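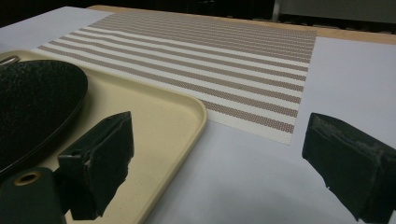 News :: Lulness Land a Song in a Dishwasher Commercial, Add Dates

If you have been half-watching television this April and found yourself humming along to a woman loading plates, congratulations, you are now a Lulness fan. The duo's song "Mösli" is the music in the new spring commercial for Hernent dishwashers, and the 30-second version has been running during the evening game shows, between the one for knee cream and the other one for knee cream.

The band would like you to know that the song is about a breakup. Hernent would like you to know that the top rack is adjustable. Both messages come through fine.

"Mösli" is the second track on Ivex, the album Lulness put out last fall to warm reviews and the kind of sales that go with warm reviews. The first pressing was 893 copies on vinyl, an odd number that singer Seraina Haslinger puts down to a mix-up at the plant. They had ordered a thousand. The missing records have never been explained, and the plant's offer was a discount on the next order, which at the time seemed like a safe promise for the plant to make. There is now a next order.

Haslinger wrote the song in one evening at her grandmother's kitchen table, and Mösli is what the family called the wet patch of field behind the house. In the commercial you hear the intro, half of the first verse and then a jump straight to the chorus. The line about throwing the ring in the ditch is gone. So is the bridge, where Ching-wen Hung plays a saw for nearly a minute, and we can see how that would be a hard sell next to glassware.

"They asked if we had a version with less saw," said Hung, who plays most of the things on the record that aren't guitar. "We sent them one with less saw. Then they asked if we had one with even less."

The final cut has no saw. Hung says he is at peace with it and brought it up four more times in a twenty-minute phone call.

For those keeping track, this is the band's second brush with television. The first was a regional weather segment three years ago that used the instrumental "Low Porch" under footage of a flooded parking lot. They were paid in what Haslinger remembers as a mug. Hung remembers two mugs, and where the other one went is apparently still a live issue in the van.

The dishwasher money is better. Neither of them would say how much better, but the van has a new transmission, and the merch table now has a cash box with a lock on it. They have also stopped sharing a hotel room with the drum kit. Haslinger says a couple of people at shows have asked whether she feels strange about it, and she has worked up an answer, which is that she felt much stranger on the side of the highway in February with the hood up.

If you want to hear the song the way it was meant to go, ditch and all, the full album is up on the band's page, and the repressing should be in the mail to stores by early summer. It comes in plain black this time. There was talk of a "dishwater gray" edition and the label talked them out of it, though Hung was still making the case when we spoke. The lyric sheet has been fixed too. The old one had the words to "Goose Money" printed twice and the words to "Carry It Over" not at all, so if you've been singing the wrong thing over that one, you had help.

Meanwhile the spring tour rolls on. The guys and gal have a handful of dates left, including an outdoor show at the end of the month that is easily the biggest thing they've played. The field holds around 3,000 people, and they go on third of five, at 4:15 in the afternoon, right when everybody is in line for fries. Get your fries early. After that it's back to clubs, with two nights at home to close things out. The first of those is sold out. The second has tickets left, mostly standing room behind the pole, and regulars will know the pole.

Touring drummer and bass player are the same as last time. The set has been running a little over an hour with most of Ivex in it, three or four from the first record, and a cover that changes from night to night depending on what Haslinger can remember the words to. "Mösli" has moved from the middle of the set to the second-to-last slot. A few people in the back now cheer when it starts, and then look confused when it keeps going past the chorus. The saw is in, at full length. On the last two nights it was a good deal longer than full length, and we would not expect that to change before the tour is over.

Also in the works is a radio session, recorded last month in a studio that Haslinger describes as "a closet with a nice rug." They did four songs, one of them brand new and still called "New One" on the tape box. It should be up in a few weeks, once somebody decides whether to keep the part where Hung's chair breaks. He votes keep. Haslinger says it's the best percussion on the track, so it will probably stay.

As for more commercials, there's nothing signed. A mattress company called, and so did a bank, and the bank wanted to know if they had anything happier. They are looking. So far the search has turned up a song about a dog, but things don't go so well for the dog in the third verse, and the band would rather not send it over with less dog.

Posted in: News, Lulness, Tour Dates
Previous: Basement show moved upstairs
Next: Win a pair of tickets (behind the pole)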